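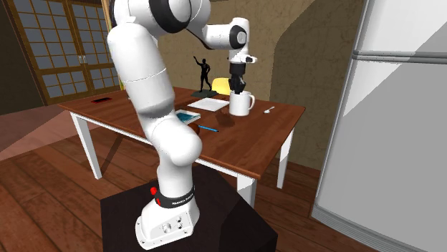 Our simulated kitchen, gripper down in the mug

Home | Ask | Browse topics | Clubs and schools | Sign in

Mug keeps slipping in our student simulation, any ideas?

Zainab Idahosa
Hello all, I help out with a sixth-form robotics club and we're doing the tidy-the-table task for the Hirkarari challenge. The students have a Franka arm in a simulated kitchen and it has to pick up the white mug and put it down by the spoon. Getting to the mug is fine, they're ever so proud of that bit! But out of 202 tries last night only 35 ended with the mug where it should be. Mostly it slides off on the way up, and now and then it shoots across the room. We've tried closing the gripper harder, which seemed to make the shooting worse. Where would you look first?

Naveed Lashari
Lovely project, and I remember this misery well from our own club in January. I'd leave the grip force alone for now and look at the collision shape of the mug. Many simulators wrap an object in a simple hull unless you tell them otherwise, so the hollow gets filled in, and a finger going down inside is really being pushed into something solid. That would fit the shooting. Turn on the collision view, and if the mug looks like a lump, split it into several smaller pieces (walls, bottom, handle). After that try a smaller time step, and only then play with friction. Change one thing at a time and have the students write it all down, it saves so many arguments later.

Bajwa
just grab it by the handle, worked for us

Last updated June 26, 2020
1597 views | 2 answers | 4 shares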